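Nov 20, 2001

Notes on the spring lecture recordings, audio room. Funmilayo Danladi gives her talk in February, so the old tapes must be ready before. Today I played tape 5 with Nkechi. The voice is clear but the hum is still there — I think it is the ground cable.

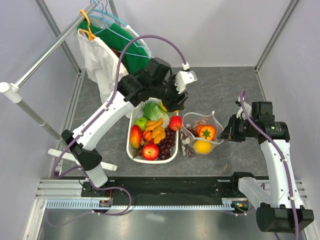 Tape 3 I leave for Femi, he knows the speaker's accent better than me. The part on the 1930 school strike is 17 minutes and we should keep all of it.

To ask Ese: who has the guest list?

Last updated by Y. Ekwueme

Recent entries
Lurine hall, microphone test
Labels for the Clernska tapes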